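Keep the Lid

A love letter to the cans, tubs and jars we can't throw away

My mother's sewing kit lived in a butter cookie tin, and I'm going to guess your mother's did too. I've told this to people from all over and they get the same look every time, the look of a kid who pried off a lid expecting shortbread and got bobbins. I was maybe six. I remember looking under the bobbins in case there was a cookie at the bottom.

I've been thinking about that tin since May, when my husband and I moved from one end of Prulleck to the other (a whole nine-minute drive, and it took us two weekends) and I had to pack the cupboard over the fridge. You know the one. Ours held jam jars, yogurt tubs, coffee cans, three of the tall cardboard cans that chips come in, a tea caddy with a dent, and a bag of lids that fit none of it. The guy helping us carry things asked if it was recycling. I said no, a little too fast.

So I started asking around. I wanted to know who else does this and what on earth they put in them, and I have to tell you, it was the easiest reporting I've done in my life. People who won't talk to me about their jobs or their marriages will talk for an hour about a good coffee can.

The first person I went to see was Heather Pirihi, on Tamihana Street, because three separate people told me I had to. She's 73 and she has a basement. I'd pictured a mess and I owe her an apology for that. She has shelves on all four walls, and on the shelves are cans, all facing front, with strips of masking tape across them and her square handwriting on the tape. PICTURE WIRE. CANDLE ENDS. CORKS (GOOD). CORKS (OTHER). One said KEYS, NO IDEA, and I asked to open it, and it was full of keys, and she had no idea.

"My father did it with baby food jars," she told me. "He nailed the lids to the underside of a shelf and screwed the jars up into them. You could see every screw he owned. I thought everybody's garage looked like that."

I've since seen that trick in two other garages, and I tried it myself and split a lid down the middle. Use two nails per lid, Heather says, or the whole lid spins when you turn the jar. I used one.

She has opinions about every container ever sold in a grocery store and she was kind enough to share them. Coffee cans were better when they were metal. The new plastic ones are fine for birdseed. Margarine tubs are for sending food home with people you don't expect to see again soon. Glass jars with a wide mouth are worth fighting over, and glass jars with a narrow neck go out with the bottles. Spaghetti sauce jars never stop smelling like spaghetti sauce, you can forget it, she's tried baking soda and she's tried leaving them in the sun. Pickle jars are worse.

The star of the basement, though, was a Zultia tea tin that she's had for 27 years. It's green, or was. It has held tea, then stamps, then her son's teeth (baby teeth! I should've said that first), and at the moment it's where she keeps the little packets of silica that come in shoe boxes. I asked what she does with those and she said she puts them in the other cans.

I drove home on Route 154 with a jar of her plum jam on the seat next to me, and instructions to bring back the jar.

Now, there's a snobbish version of all this, and I fall for it too. Around the time we moved I spent a very long evening looking at pantry pictures, the kind where every noodle has its own clear box with a bamboo top and a label in fancy script. I priced out our kitchen. It was going to be 500 dollars to put food we already had into boxes we didn't, and I'd like to say I laughed and closed the laptop. I left it in the cart for a week. I'd visit it.

What talked me out of it was flour. The box I liked best held a little less than a bag of flour, so there'd always be an inch of flour left in the bag, and you'd have to keep the bag too, clipped shut, standing behind the beautiful box. I know people who live like that. I've seen behind their boxes.

My neighbor Dale (new neighbor, very tall) swears by the tall chip cans and he's made a believer out of me. They're the exact right width for spaghetti, for one thing. He keeps his paintbrushes in one, bristles up, and knitting needles in another that he says are his wife's, and he mails cookies to his daughter at college in them. You stack the cookies with a circle of wax paper between each one and stuff a napkin on top so nothing rattles. He's been doing it since she left and says he's only had one batch arrive as crumbs, and she ate those with a spoon. The bottom is usually metal and the sides are usually lined cardboard, so don't put anything wet in there and don't try to wash one. Wipe it out with a dry cloth. I washed one. It went soft like a cereal box in the rain.

The lid is the whole thing with those, he says, and Heather had told me just about the same. Lids get lost first. A can without a lid is a cup. Heather keeps hers on the cans even when the cans are empty, so they never get separated, and after hearing that I went home and sat on the floor with my bag of lids and tried to marry them all off. I got a few. One turned out to fit the dog food, which made me so happy I called my sister.

My sister, by the way, doesn't keep anything. Her cupboards have plates in them. When I was telling her about all this she asked what I'd do if I just got rid of the lot, and I thought about it for a second and said I'd have to go buy a can to put the rubber bands in. She said or I could get rid of the rubber bands. We grew up in the same house!

I did go down to Avton, the hardware store by the post office, to ask whether anyone buys the proper thing anymore, the little plastic drawers for screws. They do. They sell plenty. But behind the counter, next to the key machine, the loose washers were in a soup can and the pens were in a bean can, and the woman at the register was eating her lunch out of a whipped topping tub. I said something about it and she looked down at the tub like she'd never noticed it wasn't a bowl.

A few things people told me that I don't have another place for. Put a rubber band around a stuck lid and it'll turn. Write the label on the can and not on the lid, or you'll swap two lids someday and salt your coffee. Mustard jars from the fancy aisle are juice glasses. If a jar label won't come off with hot water, rub cooking oil on what's left and give it the afternoon. Punch the drain holes in a coffee can planter from the inside out so the sharp bits don't catch your hands when you're filling it. And don't save the foil lids from yogurt. One man told me he does and couldn't tell me what for, and he seemed worried about it himself.

We've been in the new house long enough that the cupboard over the fridge is full again. Same cupboard, different wall. I gave up the dented caddy in the move and I've regretted it twice already, once over tea lights and once over some seeds I'd folded into an envelope, which leaked. The cookie tin came with me, obviously. My mother gave it to me when her hands got bad, with the bobbins still in it, and I haven't sewn a thing. My nephew opened it at dinner last month and looked under the bobbins.

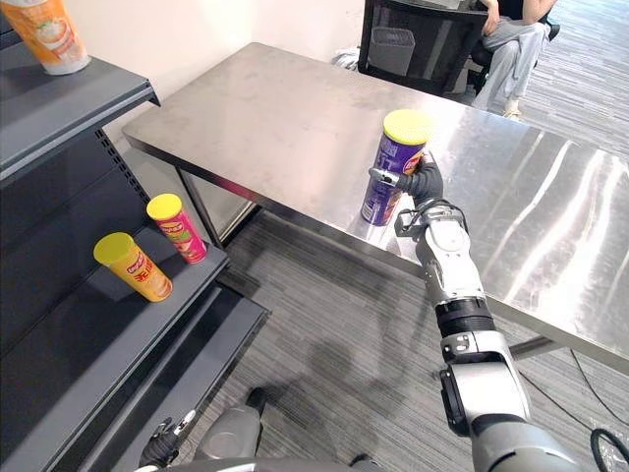
6 min read

Got a can, tin or tub you'll never give up? Write and tell me what's in it, and what was in it before that. Heather would also like to hear from anyone who's found a way to get the smell out of a pickle jar. I still owe her the one from the plum jam.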